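手持夹爪工位 点检与保养检查表(附备注)

设备:双手持式夹爪示教工位,Frota 11号台
场地:Waltgate 二层
检查人:Natanael Dantas
日期:2019年1月10日
结果代号:√ 合格;△ 可用,需跟踪;× 不合格,停用;— 本次未查

一、断电状态下的检查

1.1 夹爪外壳紧固螺钉 √
左右两只逐颗复紧。右夹爪后盖有一颗螺钉起子槽已磨圆,仍能锁到规定力矩,下次拆盖时更换,不要再用电动批头。

1.2 指尖垫磨损 △
左夹爪内侧垫下缘起毛,未露底。右夹爪正常。指尖垫必须成对更换,只换一片会造成闭合时偏向一侧,零位也随之漂移。备件柜内现有3对,低于最低库存时由当班填领料单。

1.3 指部平行度 √
用塞尺在闭合位测量指根与指尖两处,间隙差在允许范围内。测量前须先擦净指面,上次记录里的超差值后来查明是胶带残胶造成的。

1.4 扳机回位 △
左侧回位稍慢。拆开后未见断簧,导槽内有纸屑和灰,清理后好转。导槽不加油,只用无纺布干擦。若下次点检仍慢,更换回位弹簧。

1.5 线缆外皮 √
重点看夹爪出线口以及离出线口最近的一段弯曲。用手指沿线摸一遍,外皮发硬或有压痕的记△,露出屏蔽层的记×并立即停用。

1.6 线缆应力释放 √
线卡夹在外皮上,不得夹在护套接缝处。双手前伸到台面最远端时线缆仍应有余量,以不绷直为准。10月份那次编码器掉线就是余量不足,接头被反复拉拽所致,之后本项列为必查。

1.7 插头锁紧环 √
顺时针拧到底,轻拉不松。

二、台面与周边

2.1 台面标记 √
位置基准以台边胶带标记为准。标记翘起或移位后不得凭目测补贴,应按安装图重新量取。

2.2 台面覆纸 △
覆纸表面有脏污,不影响本周使用。换纸时四角压平,纸面起拱会使低矮工件的抓取高度失准。纸上的旧笔迹和污点若干扰视觉识别,应提前更换,不必等到周期。

2.3 试抓工件 √
开口纸盒用于试抓时,检查折翼是否撕裂、盒壁是否塌软。盒壁变软后夹持力读数偏低,容易误判为夹爪故障。

2.4 地面走线 △
台前有线缆沿地面经过,未加线槽。已口头提醒操作人员绕行,线槽申请已提交。整改完成前,本项不得改记√。

2.5 座椅与推车 √
带轮物品应停在操作者双臂活动范围以外,有刹车的须踩下刹车。

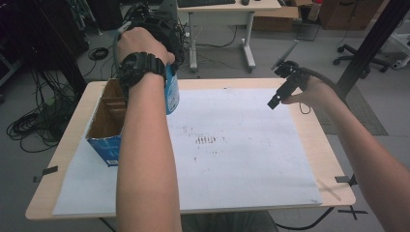 2.6 操作者佩戴物 △
本工位原表无此项,本次增加。较厚的腕表、手链和宽松袖口可能碰到扳机护圈或勾住线缆,手伸入盒内时尤其明显。建议作业前取下。是否改为强制要求,待 Wudirus 安全组答复。

2.7 闲置线缆 √
不用的线盘好,放在操作者站位之外。盘线直径不要过小,数据线不得打死结。

三、通电检查

3.1 上电自检 √
控制器由 Fimcombe 配套,上电后等待状态灯稳定再动扳机。自检期间按压扳机会把当时的开度记为零点,这是现场最常见的误操作。出现这种情况时断电重来,不要在软件里手工补偿。

3.2 开度零位 √
左右夹爪分别全闭、全开各做一遍,读数稳定。左侧重复性略差于右侧,与1.4的回位问题可能有关,清理导槽后须复测。

3.3 开度线性 √
用标准块由小到大依次夹持,再由大到小返回。去程与回程读数应一致,有明显回差时先查扳机连杆销,再查编码器联轴器。顺序不要颠倒,联轴器拆过以后必须重新标定,耗时较长。

3.4 左右通道对应 √
单独动左手,确认软件中只有左通道变化,右手同理。换线或换接口后必须重做本项。

3.5 信号中断测试 √
保持夹爪通电,缓慢晃动出线口附近的线缆,观察14秒,无丢帧、无跳变为合格。测试时不要弯折到线缆最小弯曲半径以下。

3.6 定位跟踪 —
本次未查。标定板送检未回,回来后补做并另附记录。

3.7 停止按钮 √
按下后数据记录停止,控制器保持供电。复位后须人工确认才能重新开始。

四、不合格与跟踪事项

1. 左夹爪指尖垫成对更换。更换后重做1.3、3.2、3.3。
2. 左夹爪扳机回位复查。弹簧料号见备件清单第23行。
3. 台前地面线槽安装。由设施组负责,完工后通知本人复检。
4. 台面覆纸更换,与指尖垫更换安排在同一次停机内完成。
5. 佩戴物要求待书面答复,答复前按建议执行。
6. 补做3.6定位跟踪检查。

五、填写说明

记△的项目必须写明现象,只写“待观察”的视为未填。同一项目连续两次记△而没有处理措施的,第三次按×处理。
更换过的零件请在备注中写明左右侧。两只夹爪外观相近,以壳体底部编号为准,不要按摆放位置判断。
力矩扳手用完归零后放回工具盒,不要留在台面上。

检查结论:可继续使用,3.6补检完成前不得用于需要位置精度的任务。

检查人签字:Natanael Dantas
复核人签字:(待签)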